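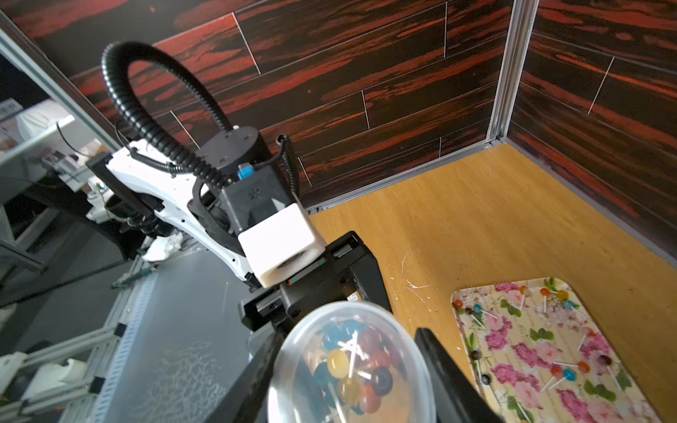
A clear bowl of lollipops, with the rose tray close at hand.

Posted Aug 15, 2020 by Yaw Quansah

I have kept a candy bowl going in every kitchen I've ever had, and over the years I have made pretty much every mistake a person can make with one, so let me save you a little trouble.

First, the bowl. Go for clear plastic if there are kids or grandkids coming through, and a round one with a good thick rim if you can find it. You can see from across the room when the pile is getting low, and you can also see when somebody has taken all the red ones and left you the rest (it happens at our place every single week!).

Lollipops are harder to pile than wrapped mints, I'll give you that. The sticks go every which way and there isn't much use in fighting it. If you like things neater, stand the first few up against the side with the heads down, then drop the others in the middle and give the bowl a gentle shake. Don't fill it past the rim or they'll be on the floor by lunchtime.

Keep the bowl away from the stove and out of the window. My sister-in-law in Jindum had hers on the sill one summer and ended up with one large lollipop with 13 sticks in it. A shelf in the pantry is fine overnight.

I'm a great believer in a tray, too. Mine has pink roses on a cream background, and the rounded corners make it easy to wipe. Put the tray down first, the bowl on top, and leave room beside it for the wrappers and sticks. Sticky spots on a wood-grain table will come up with a cloth wrung out in warm water and a drop of dish soap. Lay it over the spot, go and drink your coffee, then wipe. For dried white splatters, try the same thing twice before you reach for anything scratchy, and use the edge of an old plastic card if they're stubborn.

Wash the bowl by hand whenever you refill it, and dry it all the way, right down into the bottom, or the wrappers will stick. Mine went through the dishwasher once and came out cloudy, and no amount of vinegar has brought it back.

If you're buying ahead for October, split the big bag into two jars with tight lids and put one up high.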